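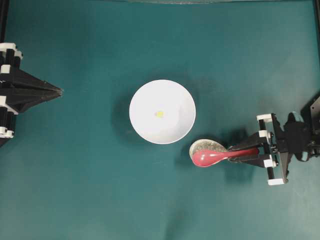

Bench notes: two fingertips, one spoon
Friday, September 26, 2025

Short one this week, we're still mid-test and the writeup is half done. But people keep asking which tips we're going with, so.

Quick recap. Since June the question has been whether to keep the Tamton fingers or move to the Mikutach set. Bottle caps and blocks told us nothing, both grippers do those all day. So: spoons. Red soup spoon, white bowl, one tiny yellow piece at the bottom. Get the spoon in the bowl, get under the piece, lift. Arm work on the right side only, left arm parked.

Why a soup spoon. Flat handle, deep bowl, shiny, awkward balance. If the pinch is a bit off the whole thing rolls and you've lost the angle before you reach the rim. Also it's what the Murkano demo needs, no point testing something else.

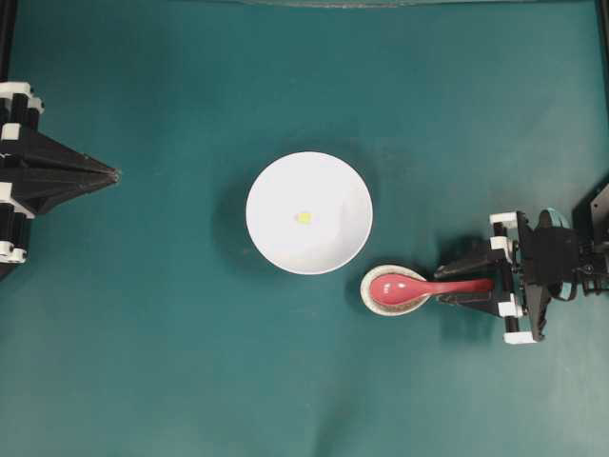 What we changed

Only the finger geometry and the closing force. Same controller (Arnaud, stock settings apart from the force limit), same table, same bowl. 40 tries per set. Tries where somebody bumped the bench got thrown out and redone.

Tamton went first. Narrow tips, nice for getting in close to the bowl without touching the rim. Grip on the handle OK as long as you take it near the end and come in level. Come in tilted and it pivots. 19 clean lifts. We hoped for more tbh.

Mikutach is still running so no number yet, don't ask. Feels steadier on the handle. Slower to close. The approach needs more room and we had to move the waypoint over the rim up twice, which costs time on every single cycle.

Wrist camera was the nicest surprise. With the overhead view alone you can't really judge how the spoon is sitting in the fingers, you see a handle and a black blob. From the wrist you get the neck of the spoon and both tips, and can tell if it's leaning.
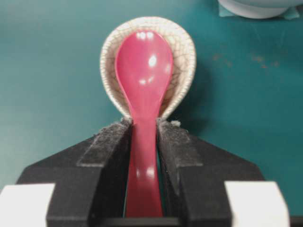

We'd been treating that view as a nice-to-have and it's now on for every run. Downside is glare. The red plastic throws bright spots and the spoon detector jumps between them, worst with the back of the spoon facing the lens. Dropping exposure helped, moving the lamp helped more. There's a diffuser on order.

Other thing: clean your tips. Lint builds up where the fingers meet and it does change the friction, we saw drift late in the Tamton block that went away after a wipe. It's on the checklist now, before every block and not just in the moring.

Controller notes for whoever picks this up. Force limit too high and the handle gets squeezed out sideways. Too low and it sags on the way over. The usable band is narrow, and it's not the same for both sets, so do NOT copy the Tamton values across. We did, lost an afternoon. Also slow down the last part of the descent. The spoon end going into the bowl is fine at normal speed, but getting it right up against the yellow piece isn't. 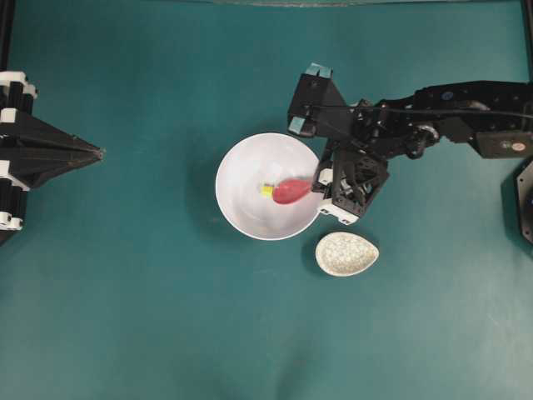 The piece likes to slide up the wall of the bowl and come back down, so a second scoop is allowed and counts as clean provided the spoon hasn't been re-gripped in between. We argued over that one. Rule stays until both sets are finished, then we can argue agian.

Still to do: rest of the Mikutach block, same test with the left arm, and a long run of 2,000 open/close cycles on whichever set wins. Logs are in the usual folder, Tamton ones are labeled, Mikutach ones will be.

If you need the bench before then, ask first and please leave the lamp where it is.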